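The club is back in its old room at Endanstead after a term in the corridor, and we have settled on a project to last us until spring. The arm is going to play noughts and crosses.

It was Hamisi Athumani's idea. He is fifteen and had spent two sessions watching the older ones argue about whether we should enter the line-following event again. He said he was tired of things with wheels. Zbigniew, who had been on the wheels side, said fine, as long as he didn't have to write the part that decides where to go next. So Hamisi is writing that part, and it is already the bit that works best.

The rest is slower. The arm itself can be told to move to a position and it will go there, give or take. The trouble is that the positions were all measured with a ruler by Wanda Marciniak one evening, and by the following week the board had been put back at a different angle. Every move was off by the same amount. We had a long talk about whether to screw the board down or teach the arm to find the grid for itself. Screwing it down would have taken five minutes. They voted for the other one.

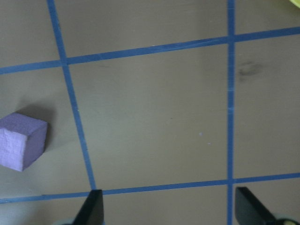 Endanstead, Saturday, November 27, 2021

Today was given over to the camera near the gripper. The grid is blue painter's tape on a tan surface, and the pieces are foam cubes. The purple one is in the left-hand cell and the middle cell is free, so for a person there is nothing to work out. The program has to find the edges of the tape first, then decide which lines belong together, then say which cell the cube is in.

Nikola Stojanovska did the tape. She started with one threshold for blue and got good lines in the morning and rubbish after lunch, when the light had moved round. Her second version looks at colour and ignores brightness as far as it can. It still loses the line where the tape has a pale patch, so she now joins up any two pieces that point the same way. We ran it over 215 saved pictures and it missed the grid in 13 of them. I had expected worse.

Purple and blue are too close together for comfort. On a few runs the shaded side of the cube was counted as tape, and the program reported a grid with a very odd extra line in it. Przemysław Jabłońska suggested throwing out anything too short to be a line, and that dealt with most of them. The lines don't look square from the camera either, so the code can't assume right angles. It took us an hour to notice that it did.

There is a dark smudge on the board that I would like to get off before next time. I have tried a damp cloth. Nikola says to leave it, as it makes a fair test.

Still to do: closing the gripper at the right height. Foam is forgiving, but the arm comes down at a slight slant and the fingers arrive at different times. Zbigniew has taken that on and has borrowed the long ruler.

We are aiming for a full game against a visitor at the open evening in March. Next session is the usual time, and please bring your own laptop charger, as we are two short.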